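Can a Machine Clear the Bench Yet?
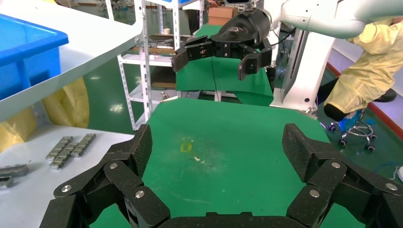
Two grippers and a green mat at the Ellard workshop, October.

Every fall somebody writes in to ask when they can finally hand the tidying over to a robot, and every fall I promise to go and find out. So this time I spent an afternoon at Ellard with Philomena Amissah, who was kind enough to let me stand around asking questions while she got on with her work.

The short answer is "some of it." Picking up a solid part and setting it in a bin goes pretty well these days, and Philomena's log for the Lellero project has 261 tries at exactly that, of which 34 went wrong. Most of the misses were thin, flat pieces that lie tight against the mat – the same ones I chase with a fingernail at home! Bags are harder, she told me, and so is anything that flops, which I'm afraid rules out most of my laundry basket.

Mansa Ametepe, who runs the second shift, is more hopeful than I am. She thinks sorting small metal parts will be a regular job for the arms before long, though she still wipes down the mats herself and expects to keep doing it for a good while. I asked about dishes and she just laughed.

I'm going back in the spring, when they plan to try folding shop towels. If you have a chore you'd like me to ask about, drop me a line before then.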